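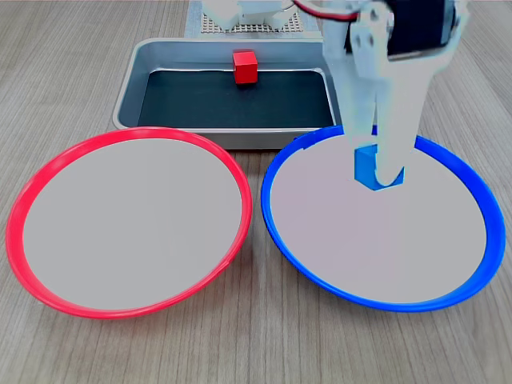
Lukian Hrytsenko

I've had Kuvix open in a browser tab since breakfast, and if you follow small music and theatre streams at all you probably have too. The site announced this morning that it's bringing in paid tickets for live shows from October, with a rewind window of 15 hours for anyone who's bought one. After that the show's gone. No catch-up, no clips, no sneaky second viewing on Sunday lunchtime time with your mum.

I rather like it! I know that puts me in a small camp, going by my inbox.

For anyone who hasn't used it, Kuvix is where a lot of the little venues ended up when the bigger sites started burying live video under everything else. It has been free to watch from the start, with a tip button in the corner, and the tip button has never paid for much. Monach, the basement theatre that streams its Friday-ish late shows (they slip, they always slip), told its mailing list in spring that its best night brought in 246 viewers and barely covered the sound engineer's taxi. I was one of the 246 and I tipped, but I also made a cup of tea in the middle of the second act and missed a death.

Which is sort of the point of the new rule, I think. When a thing stays up for ever I treat it like the radio. I've got a list of saved concerts that I'm never going to watch, and every so often I scroll down it feeling guilty and then put on something I've already seen. Give me until tomorrow teatime and I'll sit down and pay attention.

The details, as far as I can make them out from the notice and a fairly muddled question session that followed it: venues set their own prices and can still run free shows if they want to. Rooms are capped at 800 tickets to begin with, and a bigger cap might come later if the chat holds up. Chat is the bit that worries me. Anyone who was watching when Hviid did their all-night piano thing will remember the comments freezing at two in the morning while the music carried on, so that we were all sat there in silence with a hundred half-typed messages. It was quite lovely in a way, but I wouldn't have wanted to pay for it.

Refunds are vague. If a stream drops for longer than a few minutes you can ask for your money back, and the venue decides. I'd like to see that tightened up before October, and I've written in to say so. If the venue's connection goes down it's fair enough to ask them, but if it's Kuvix itself that falls over then I don't see why a two-person folk club should have to cough up.

There's also been a trial, which I hadn't heard about until today. Verkard, the puppet company, has been running ticketed shows on the quiet for its regulars, and sold 377 tickets across the run. That's a proper number for puppets! They kept the rewind window on for all of them, and say most people watched live anyway and only used it to go back over a bit they'd missed. I can believe that. The one Verkard stream I caught last winter had a scene with a lighthouse keeper and a very cross seal, and I'd have gone back over that bit four or five times given the chance.

Not everyone's pleased, of course. The complaint I keep reading is that people on shift work, or with small children, or in another time zone altogether, are the very ones who took to streams in the first place, and a short window does them no favours. I've gone back and forth on this all morning.
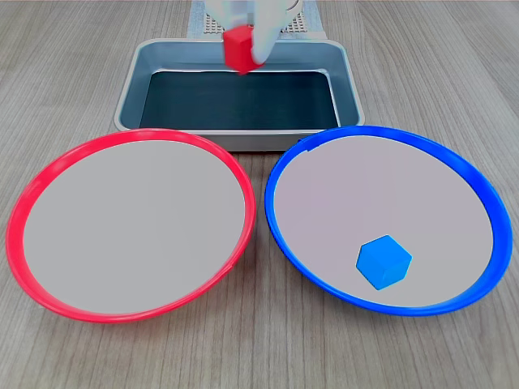 Villads Mogensen wrote to me before I'd even finished reading the notice, and his view is that the window should start when you first press play: "I work nights. By the time I've slept and eaten, there's an hour left on the clock and I'm watching a cello recital at double speed. Let me buy the ticket, let me start it when I can, and then take it away from me as fast as you like."

I think he's got them there. It'd keep the sense of occasion and it wouldn't punish anyone for having a job. The reply in the question session, when somebody else raised much the same thing, was that it's "being looked at" — make of that what you will.

As for what happens to the old recordings, the free ones that are already up, they're staying where they are for now. Venues can take their own down if they like, and Monach has said it'll leave everything up, including the night the fog machine set off the alarm and the whole cast finished the play in the car park. If you haven't seen it, it's well worth an evening, and the car park half is better than the indoor half.

Ticket pages should start appearing towards the end of September so that people can have a poke about before anything's on sale. Hviid is down for the opening night with another piano marathon, starting at eight in the evening and going on until they've had enough. I'll be buying one, and I'll be leaving the kettle alone this time. Prices for that one haven't been put up yet.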